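Saints on the Feed: how people save and share religious pictures online
Trinh Thân, Visual Culture seminar, final report
Nov 7, 2025

Why this topic
Started in April with one question. When a devotional picture leaves the church wall and lands on somebody's board or blog, what happens to the caption? Wasn't interested in whether the pictures are good. Mostly interested in the words underneath, the jokes especially, and who gets offended.

What I collected
413 posts from two sites, Mivell (image boards) and Storklow (short blogs, lots of swearing). Saints only, no nativity scenes, no angels, otherwise I'd still be at it. Cut anything with no text. Sorted by hand into devout, joking and can't tell. Can't tell was bigger than I wanted. A halo emoji could go either way and I changed my mind on plenty of them. Printed 40 of the trickiest ones as cards so I could shuffle them around on a table, which was slower but I caught a few I'd filed wrong.

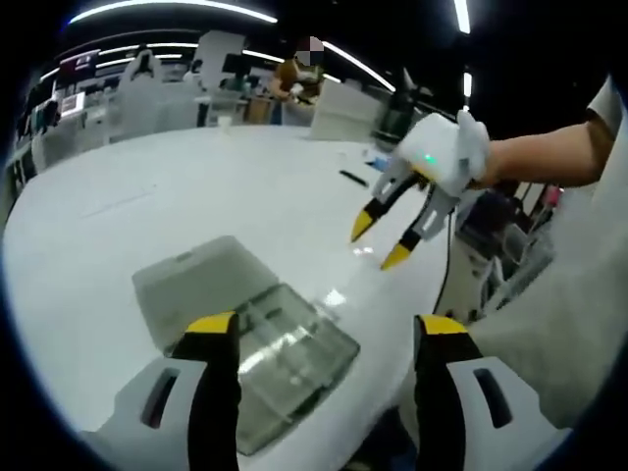
Fig. 1. Clear plastic box and frosted grey lid.

Findings, sort of
St. Sebastian wins by a mile. Colour matters too, people on Mivell go for gold backgrounds and almost never save a grey engraving. Joking captions got longer comment threads, devout ones got more saves. 61 posts had both kinds of comment under the same picture, and those were the best reading by far. One thread about St. Lucy's eyes on a plate starts as a pun and ends up with strangers swapping their grandmothers' prayers.

Storklow users name the painter more often then Mivell users do. No idea why. Would of liked to ask them but ethics approval only covered public posts.

Problems
Only English captions. One coder, me. Tried Ekix for the tagging and it put every bearded man down as St. Peter, so that got dropped. Also a 700 word section on memes and blasphemy law came out of the draft, too far off topic, it's in the appendix if the marker wants it.

Still to do
Fix footnotes. Check spelling of Zurbarán everywhere. Upload the card scans to the Tam folder.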